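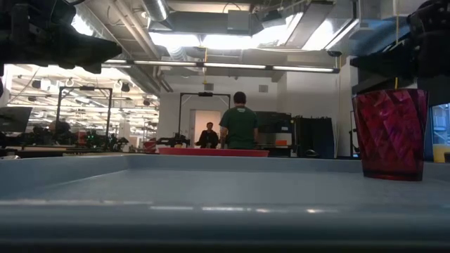
**Bollham Tableware buys Pudik, will keep both names**

2019-09-21. Bollham Tableware has bought Pudik, the maker of molded drinkware for cafeterias, hotels and outdoor venues. The sale closed this week. Terms were not disclosed.

Pudik will keep its name, its catalog and its plant in Sperling, where it has 187 employees. All of them have been offered jobs with the combined company on their current pay and seniority. The Pudik sales office will move into Bollham's building in January. Production is not moving.

"Our customers have been asking for tumblers to go with the plates and bowls they already buy from us," said Meirion Bevan, president of Bollham. "We looked at making our own. Tooling for drinkware is expensive and Pudik already had the molds and the people who know how to run them."

Bollham sells plates, bowls and serving pieces to schools, hospitals and contract caterers. Until now it has bought in all of its drinkware from outside suppliers and resold it. Those lines will be phased out as stock runs down, and customers with standing orders will get a letter listing the closest Pudik item for each one. Orders already confirmed will ship as written.

**Catalog and pricing**

The two catalogs stay separate through the end of the year. A joint catalog comes out in January with 400 items, including the full Pudik range of tumblers, pitchers and stacking cups. Two Pudik lines will be dropped: the footed dessert cup and the lidded sugar jar. Replacement lids for the sugar jar will be sold until they are gone.

Pudik list prices are frozen until the joint catalog is published. Case quantities do not change, and most tumblers will still ship 12 to a case. Mixed-color cases remain available on request but can no longer be combined with custom printing in the same order.

"The main thing I've told our dealers is that their account numbers still work," said Purificación Pacheco, who ran sales at Pudik and will now run drinkware sales for both brands. "Same order form and same phone number until January. After that there is one form."

**Plant in Sperling**

Mirta Zapata stays on as plant manager. Bollham plans to replace the roof over the shipping area and add a second packing line next year. The loading docks will close for part of the roof work, and carriers will be given the dates in advance.

Pudik was previously owned by Jeltum, a holding company that is leaving the housewares business. Jeltum will handle warranty claims on goods shipped before the sale closed. Claims on anything shipped later go to Bollham.

Dealers with contracts that name Jeltum as the seller do not need to sign new ones. The contracts carry over on the same terms and run to their original end dates. New remittance details will be mailed with the next statement. Please do not change payment details based on a phone call or an email.

**Contacts**

Press: Lucía Paredes, Bollham Tableware communications office

Dealers and distributors: Aitana Olmedo, account services

Warranty claims on earlier shipments: Jeltum customer desk, with the original invoice number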